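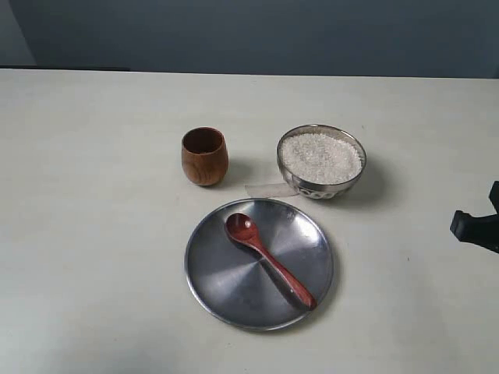

Nadège Gilbert wants to know if you really have to rinse rice before you cook it, or if that's just something our grandmothers did.

Yes, rinse it! I'm a convert. Two changes of water, swish with your fingers, pour off the cloudy stuff, done. I skipped it for years and ate gluey rice for years.

My measuring is the old family way, by the cup and never by the scale. Mom's recipe cards go back to 1962 and there isn't a gram on any of them (she wrote "the usual cup" on the pilaf one, thanks Mom).

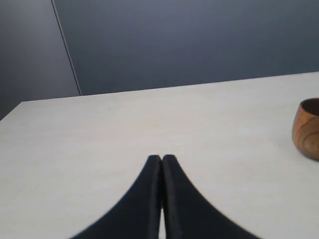 So this June I finally weighed a batch for the big pilaf: 500 grams feeds my whole table with enough left for fried rice the next day. I wrote it on the back of the card in pen. Felt like a crime.

Shirley Garside toasts hers in butter first, dry grains straight into the pan, and I tried it last night and oh wow. Nutty! Keep stirring, it goes from gold to too brown fast. 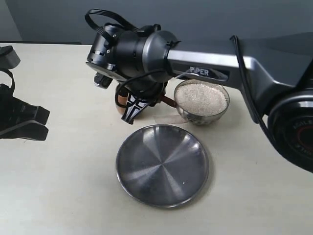
Next up is getting everything set out before the stove goes on. I used to measure with the onions already frying and it was chaos every time. Now the rice waits in a small clear glass bowl, filled nearly to the rim, and I love that you can see the grains right through the side. The round steel plate stays out too, a shallow one with a raised rim.

Pilaf card coming tomorrow if I can read the handwriting. Does anyone put cinnamon in theirs?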